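Two-arm snack serving cell, Grullham: inspection checklist with comments

Checklist revision: 3
Inspected by: Ott Hunt
Second signature: Nele Weidemann
Cell state: powered, reduced speed, no customer access

Marking: OK, ACTION (cell may run, fix before the next inspection), STOP (cell stays off until fixed).

SECTION A. BEFORE POWER-UP

A1. Arm bases bolted down, paint marks across the bolt heads unbroken.
Left arm OK. Right arm OK.

A2. Cables behind the table clear of the full sweep of both arms.
ACTION. Tidy the loose runs on the rear framing and tie them to the profile. Existing ties are brittle. Noémie Lemieux has asked for the wider hook-and-loop type so they can be undone for service.

A3. Table surface clean, no grease under racks or trays.
OK after wiping. Use the mild cleaner only. The solvent from the workshop clouds acrylic.

A4. Acrylic display stands free of cracks at the bends.
OK. Check again whenever a stand has been washed.

A5. Warming station earth lead and plug.
OK. Tested on the portable tester, label renewed for March.

SECTION B. EMERGENCY STOPS AND POWER

B1. Each stop button latches when pressed and needs a deliberate turn to release.
OK on both arm controllers. The button on the warming station is stiff to release. ACTION, replace the actuator, keep the contact block.

B2. Pressing any arm stop halts both arms.
OK. Tested from each button in turn, with both arms moving.

B3. Releasing a stop does not restart motion.
OK. Restart needs the reset key at the desk.

B4. Warming station stop cuts heater power only, arms keep their state.
OK. This is by design, see the Meinecke wiring sheet. Operators at Pliladby expected it to stop the arms as well, so the induction talk should cover it.

B5. Base status rings match the controller state.
OK. Compare both rings with the desk screen and do not rely on one alone.

SECTION C. GRIPPERS AND HANDLING

C1. Finger plates square to the mounting blocks, no play by hand.
Left gripper OK. Right gripper had slight play at the outer block. Retightened with the torque driver, play gone.

C2. Bolt heads on finger mounts clean and undamaged.
OK. Do not swap in the longer screws from the Venenier kit, they bottom out before they clamp.

C3. Open and close cycle, 80 strokes without a fault.
OK on both. No error entries in the log.

C4. Wedge sandwich handling, tray and basket positions as taught.
OK. Approach height left unchanged. Keep the fingers above the basket rim until the wrist has stopped turning.

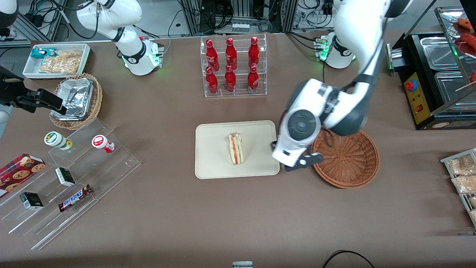
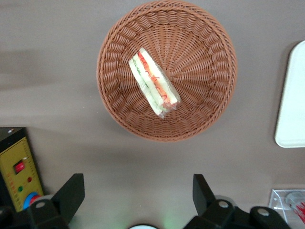
Sandwich and basket positions, item C4.

C5. Grip force on wrapped goods.
OK. Setting kept at the low value. If the film tears, change the finger pads before touching the force.

C6. Baskets seated flat, rims unbroken.
OK. Reject any basket with a lifted strand, as a finger tip can catch in it.

C7. Wrist camera lenses clean, brackets tight.
ACTION. Left lens had a film of grease. Cleaned, but add it to the daily list.

SECTION D. REACH AND CLEARANCE

D1. Left arm keeps clear of the warming station through the whole pick path.
OK. Stepped through point by point. If the station is moved at all, even for cleaning, repeat this item.

D2. Arms cannot meet over the centre of the table.
OK. Shared zone lock tested by holding one arm inside and calling the other. The second arm waited.

D3. Drinks rack out of the elbow path.
OK. Luuk De Graaf wants the rack further forward for easier filling. Not approved until D1 and D2 are run again with it there.

SECTION E. SERVICE COUNTERS

E1. Hours since last joint service: 284. Limit: 1000. OK.

E2. Backup of taught positions saved off the controller.
OK. Copy held by Edeltraud Wiegand.

RESULT
No STOP items. Open actions: A2, B1, C7. Cell released for normal running at full speed once the B1 actuator is fitted, reduced speed until then.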